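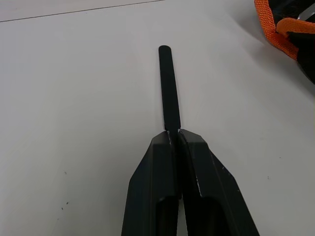 Filed under: Daily log, Bench & Tools

Sunday. Up early, coffee, then the tool roll. I've been putting it off since May. Rekha wants it for the repair table at Oten, and she asked for it sorted, not stuffed. The roll is the black one with the orange edge. I paid 43 for it at Naltell and never put things back in the same pocket twice.
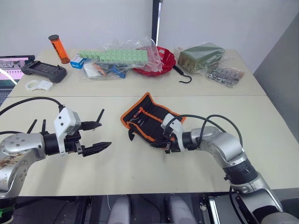
Ishbel called while I was deciding on an order. She keeps her tweezers by the door of her van – no good to me. I settled on handles together, tweezers together, and anything odd at the end. The far table can wait, bags and all.
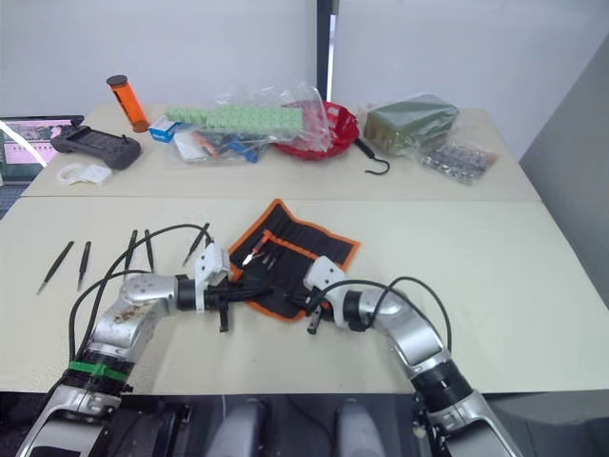 Tweezers out on the table, roll open.

Mohit says I should label the pockets. Maybe. The tape is at his place anyway, along with my good scissors.

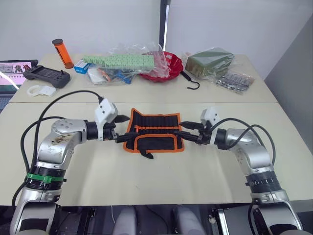

The little strap on the edge still bothers me. Ankit had one go on his after a year and sewed it back with fishing line. I'll ask him which needle. Deming is picking the roll up at 3, so lunch first – soup again.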